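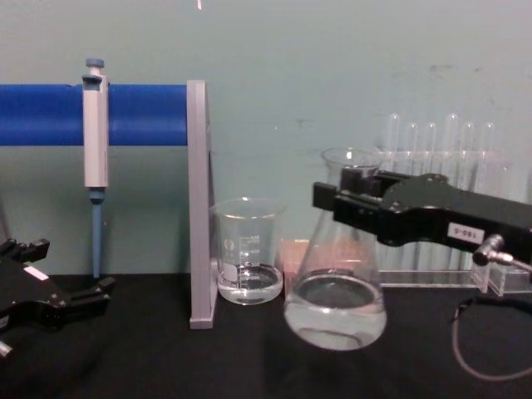 The new teaching lab at Halás opens its doors on Saturday at 2, and I got to poke around early (lucky me!). Boris Jelínek, who teaches the evening chemistry course, has been after a proper wet bench for ages, and I get why he's so pleased with it. The black tabletop makes even a little clear water in a glass beaker easy to spot, and the pipette hangs from a blue bar right next to it, so you can reach both without stretching. The wall still has its scuffs, and Boris says the paint can wait until November.

Sign-ups are going well, with 439 people on the list for the open day so far, and Eduard Koubek is still adding names at the front desk.

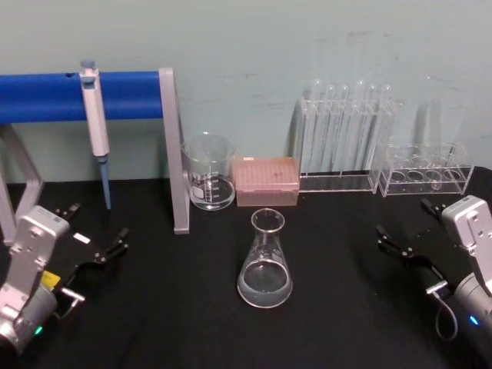

First up is a beginner session on measuring liquids, open to anyone over 12. I asked for a spot right away! You'll want to know your glassware a bit, so look for the cone-shaped flask with the narrow neck, the pink box of pipette tips and the six tall test tubes standing in their clear rack. Coats are provided, but bring your own notebook and wear closed shoes.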